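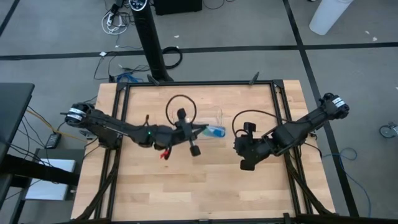
Chapter 7
Shared Work Cells and the Operator's Job

7.1 What moves and what stays

When a manual task is transferred to a two-arm cell, the task is first divided into elements: reach, grasp, transfer, release, inspect. Some elements pass to the machine. Others remain with the operator, and a few are new. Handling of thin plastic bags is a common case, as the material folds differently on each cycle and the grasp point cannot be fixed in advance.

At the Minberg packing plant, 231 of the 700 bag formats were assigned to two-arm cells in the first phase. Diễm Dương, the line engineer, recorded job content before and after the change. Time spent on repetitive grasping fell. Time spent on setup, monitoring and fault recovery rose, and these duties were moved to a higher pay grade in March.

The second site, Hamono, kept its original job titles. Operators there received the new duties without a revised description, and Wahyudi Sinaga's shift log lists 309 stoppages for which no role had been named as responsible. Section 7.4 returns to this log. 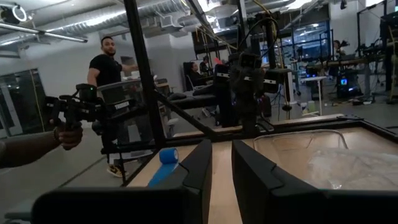

7.2 Terms used in this chapter

Intervention: any operator action that changes the state of the cell during a cycle.

Residual task: an element left to the operator after transfer.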